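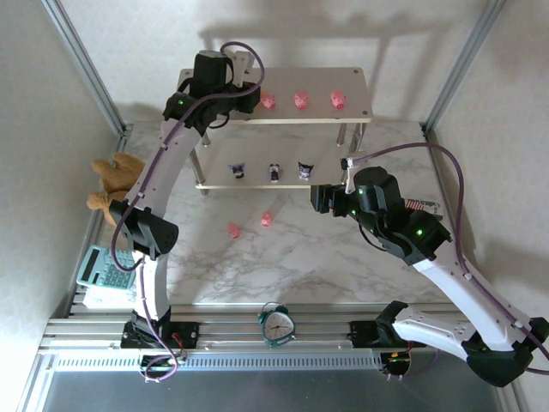 What should I do when one arm stops dead halfway through a shelf task?
Leave both arms where they are, press the stop button, and read the fault code before you touch anything.

7.3 Recovering from a mid-task stop

Most stops on the Okley two-arm bench come from a snagged cable or a joint that has pushed against the shelf for too long. Both are easy to put right, and you'll get quick at it!

CAUTION: An arm that has lost power will drop. Support it under the elbow before you clear the fault, and keep your fingers out of the gripper.

1. Press stop and write down the code on the control screen.

2. Look along each purple cable from gripper to base. It should hang in an easy loop with enough slack for the arm to reach over the upper board.

3. If the code is 18 (joint overload), wait 5 minutes for the motor to cool.

4. Hold the arm, select Release, and guide it up and away from the shelf. Lift first, then swing. Going sideways sweeps the figures off the board (we've done it plenty of times).

5. Free the second arm in the same way. Never release both together.

6. Put the pigs and the other figures back at their starting places for the task.

7. Select Home and run the task at 20 per cent speed. Watch one full cycle, with a hand near the stop button.

Note: Code 18 twice in a row on the same arm usually means the shelf has crept forward. Check it against your set-up sheet and run the shelf calibration again (section 5).

Note: Kofi Zakaria found that turning the wrist the short way round cures nearly all cable snags on the upper board. It's a lovely fix, and it is now the default in Nevano. On older versions, tick "Short wrist turn" under Motion.

Check the cable clips every 200 cycles. If a joint still faults after step 7, switch off at the wall and send the log to Leen Saab at Itamwood.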